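I joined the robotics club to build things, and this term I have mostly been opening lockers. Ronaldo Caldeira, who runs our group, calls it data collection. My mum calls it work experience for burglars.
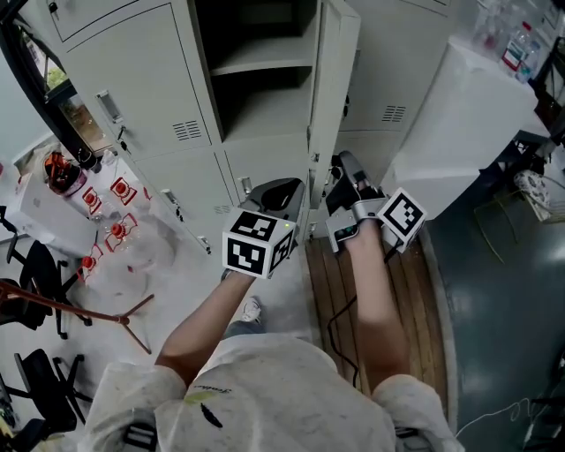

*2 min read*

We're team River, entered in the Colari student challenge in August, and our task is cupboard doors. You hold a gripper in each fist, marker cubes on top, and go at the lockers as if you'd never owned fingers. After 16 goes my forearms were humming. After 45 I'd started resenting furniture in general.

The handles are the trouble. They're recessed, so the fingers have to get in at an angle, and my natural angle is wrong. Ronaldo's natural angle is perfect, which he mentions. The low doors are worse again, all bending and muttering, and I've developed a real grudge against the gap along the bottom.

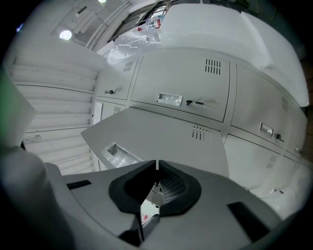 *Gripper's-eye view, one door open, plenty to go.*

Team Nic Aodha got drawers. Drawers! You pull, they come out, you go home for tea. I'm told the scoring allows for this, though I've read the rules twice and can't find where.

Next week we try training on what we've got, 11 sessions' worth, and I get to sit down for it. I've also been asked to name our model. I put in Sterkum, and so far it's the only suggestion on the sheet.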